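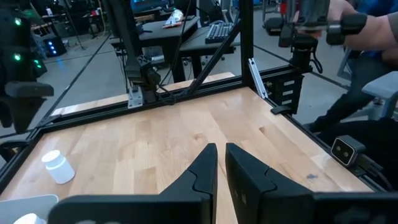
원목 집성목 상판에 오일 다시 먹이는 방법

주방 조리대나 작업용 테이블로 쓰는 집성목 상판은 시간이 지나면 표면이 푸석해지고 물이 잘 스며든다. 우레탄이나 바니시로 코팅된 제품이 아니라 오일로 마감된 상판이라면 집에서 직접 손볼 수 있다. 이 글은 오일 마감 상판을 기준으로 쓴다. 코팅 제품은 작업 순서가 다르므로 마지막 항목만 참고하면 된다.

먼저 마감 종류 확인하기

상판 구석에 물을 몇 방울 떨어뜨리고 4분 정도 둔다. 물이 그대로 동그랗게 맺혀 있으면 코팅이 살아 있거나 오일이 아직 충분한 상태다. 물이 퍼지면서 나무 색이 진해지면 오일이 빠진 것이다. 손톱으로 눈에 안 띄는 곳을 살짝 긁어 보는 방법도 있다. 투명한 막이 얇게 일어나면 코팅 제품이므로 오일을 발라도 흡수되지 않고 표면에 끈적하게 남는다.

준비물

사포 120방, 180방, 240방
사포를 감을 나무토막이나 코르크 블록
보푸라기가 적은 면 헝겊 여러 장
목재용 오일
중성세제와 미지근한 물
니트릴 장갑, 방진 마스크
뚜껑이 있는 금속 통

오일은 용도에 따라 고른다. 음식이 직접 닿는 조리대라면 식품 접촉이 가능하다고 표시된 제품을 쓴다. 미네랄 오일은 굳지 않아 바르기 쉽지만 자주 발라 줘야 한다. 동유나 아마인유 계열은 굳으면서 막을 만들기 때문에 오래가고, 대신 건조에 시간이 걸린다. 나는 Skestance 하드 오일을 쓰는데 색이 약간 노랗게 올라온다. 밝은 색을 유지하고 싶으면 무색 제품을 찾아보는 것이 좋다. 견과류 알레르기가 있는 가족이 있으면 성분표를 꼭 읽는다.

1. 세척

상판 위의 물건을 모두 치우고 중성세제를 푼 물에 헝겊을 적셔 꼭 짠 다음 닦는다. 물을 붓거나 흠뻑 적시지 않는다. 기름때가 있으면 두 번 닦고 맑은 물로 한 번 더 닦아 세제를 없앤다. 그다음 24시간 말린다. 장마철이면 하루를 더 준다. 6월에 작업했다가 속이 덜 마른 채로 오일을 발라 얼룩이 진 적이 있다.

2. 얼룩 처리

검은 점이나 둥근 자국은 대부분 철 성분과 물이 나무의 타닌과 만나 생긴다. 젖은 캔이나 무쇠 냄비를 올려 두면 잘 생긴다. 얕은 것은 다음 단계의 사포질로 없어진다. 깊은 것은 목재용 옥살산 표백제를 써야 하는데, 제품 설명서의 희석 비율을 지키고 장갑과 보안경을 착용한다. 마른 뒤에는 깨끗한 물로 여러 번 닦아낸다. 가루가 남은 상태에서 사포질을 하면 호흡기에 해롭다.

눌린 자국은 젖은 헝겊을 덮고 다리미를 몇 초씩 대면 어느 정도 올라온다. 한자리에 오래 대지 않는다.

3. 사포질

120방으로 시작해 180방, 240방 순서로 올린다. 상태가 나쁘지 않으면 180방부터 시작해도 된다. 반드시 나뭇결 방향으로 민다. 집성목은 긴 나무 조각을 나란히 붙인 것이라 결 방향을 찾기는 어렵지 않다. 다만 조각마다 단단하기가 조금씩 달라서 손가락으로 사포를 눌러 밀면 무른 조각만 파인다. 블록에 감아 넓게 미는 편이 낫다.

얼룩이 있는 부분만 집중해서 갈면 그 자리가 움푹해지고 오일을 먹였을 때 색도 달라진다. 얼룩 주변까지 넓혀서 갈고, 마지막 240방은 전체를 고르게 한 번 민다. 모서리는 힘을 빼고 두세 번만 지나간다.

다 갈았으면 청소기로 가루를 빨아들이고 살짝 젖은 헝겊으로 닦는다. 이때 보풀이 일어나면 마른 뒤 240방으로 가볍게 한 번 더 민다.

4. 오일 바르기

창문을 열고 오일을 잘 흔들거나 저은 다음 헝겊에 묻혀 얇게 펴 바른다. 많이 바른다고 많이 흡수되지 않는다. 16분 정도 두었다가 마른 헝겊으로 남은 오일을 전부 닦아낸다. 손바닥으로 쓸었을 때 미끈거리면 아직 남은 것이다. 이 닦아내기를 대충 하면 며칠이 지나도 끈적거린다.

옆면과 밑면도 바른다. 윗면만 바르면 습기를 받아들이는 정도가 위아래로 달라져 상판이 휠 수 있다. 싱크대 구멍 안쪽과 잘린 마구리면은 오일을 많이 먹으니 한 번 더 바른다.

첫 번째 칠이 마르면 240방으로 아주 가볍게 문지르고 가루를 닦은 뒤 두 번째를 바른다. 보통 두 번이면 되고, 새로 간 상판은 세 번까지 바른다. 칠 사이 간격은 제품마다 다르므로 통에 적힌 시간을 따른다.

5. 헝겊 버리기

아마인유처럼 굳는 오일이 묻은 헝겊은 뭉쳐 두면 스스로 열이 올라 불이 날 수 있다. 쓰레기통에 바로 넣지 말고 물에 완전히 적셔 뚜껑 있는 금속 통에 담거나, 야외의 불에 타지 않는 바닥에 한 장씩 펴서 말린 뒤 버린다.

건조와 사용

가벼운 물건은 하루 뒤부터 올려도 되지만 물을 쓰는 작업은 대략 9일 뒤로 미룬다. 그동안은 흘린 물을 바로 닦고 고무 매트나 비닐을 덮어 두지 않는다.

평소 관리

젖은 행주를 올려 두지 않는다. 뜨거운 냄비는 받침을 쓴다. 물방울이 잘 맺히지 않으면 그 부분만 닦고 말려서 오일을 얇게 한 번 바른다. 부분 보수가 되는 것이 오일 마감의 장점이다.

코팅된 상판인 경우

우레탄 코팅이 군데군데 벗겨졌다면 오일을 덧바르지 말고 코팅을 전부 갈아낸 뒤 다시 마감해야 한다. 면적이 넓으면 전동 샌더를 빌리는 것이 낫다. 무늬목을 얇게 붙인 제품은 갈아내다가 속이 드러날 수 있으니 옆면을 보고 두께부터 확인한다.

문의: Jirari 목공 자료실, 담당 Szu-yu Huang | © Jirari | 무단 전재 금지 | 맨 위로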